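Who Checks the Robot's Homework?
By Bilal Smadi
August 6, 2021

Companies love to say that their robots are safe. They print it on the box. They say it in videos with cheerful music. I would like you to get into the habit of asking one small question every time you hear it: safe according to whom?

Grown-ups have an answer ready, and the answer is "standards." A standard is a long set of rules that a lot of people have agreed on. There are standards for bike helmets and for the plugs in your wall. There are standards for robots too. They say things like how hard a robot may push against a person, how fast it must stop, and where the stop button goes.

That sounds great. I read one set of robot house rules last January, from a company called Hattar. It was 95 pages long, and I had to make two pots of tea to finish it. Most of it made sense. Then I got to the part about doors.

The rule said: "The robot shall open doors in a safe manner."

Read that again. What does it tell the robot to do? Should it knock? Should it push slowly? What if your little brother is sitting on the floor on the other side, building a tower? "In a safe manner" sounds like a rule, but it is more like your teacher saying "be good" and then leaving the room. Everybody nods, and everybody means something different.

A better rule can be tested. Try this one: "If the door touches something and stops moving, the robot must stop pushing within one second." Now you can get a stopwatch and a door and find out. The robot passes or it doesn't.

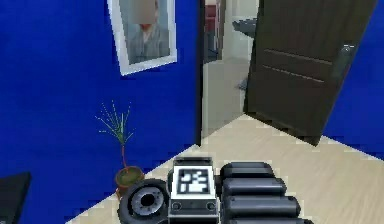 So how do companies test a door rule? Often they start on a computer. They build a pretend house, a bit like the ones in video games, and let a pretend robot roll around in it. The pretend robot can bump into things all day and there is no broken furniture to sweep up. Hattar says its robot, Tilla, went through 2715 practice doors this way.

2715 is a big number. I am supposed to be impressed by it, and I was, for a minute. Then I wrote to Hattar with some questions. How many of those doors were sticky? How many had a rug bunched up underneath? Did any have a dog behind them? A pretend door does only what somebody told the computer it should do. If the person who built it never thought about rugs, there are no rugs.

Practice on a computer is still worth doing. Pilots practice in pretend cockpits before they fly real planes. But pilots also have to fly the real thing with a teacher sitting next to them, and I think robots should have to do the same.

Hattar wrote back and told me that Tilla had also been tried on real doors, in a test house in a town called Bredby. The number of real doors was 31. I asked how many times Tilla had failed, and the answer was 2. I liked that answer better than anything in the 95 pages. A company that tells you its mistakes is giving you something you can check. I asked what had gone wrong both times, and I am still waiting to hear.

Another company, Irkon, told me its robot had never failed a test. I asked to see the tests. They sent me a sticker.

Stickers are a funny business. Some mean that people from outside the company came and tested the robot themselves. Others mean that the company tested its own robot and decided it did very well. Imagine grading your own spelling quiz! You might be fair about it. You might also decide that "becuase" is close enough.

If a robot ever turns up at your school or library, here are some things to ask the person in charge of it:

Where is the stop button, and can I reach it?
Who tested it, and do they work for the company that sells it?
Was it tested with real people nearby, or only on a computer?
What happened the last time it made a mistake?

You don't have to be rude. Most people who build robots like being asked, and the good ones will talk until your ears hurt. If somebody tells you it's too complicated to explain, ask again with shorter words. And please don't test the stop button yourself until you've been told it's okay.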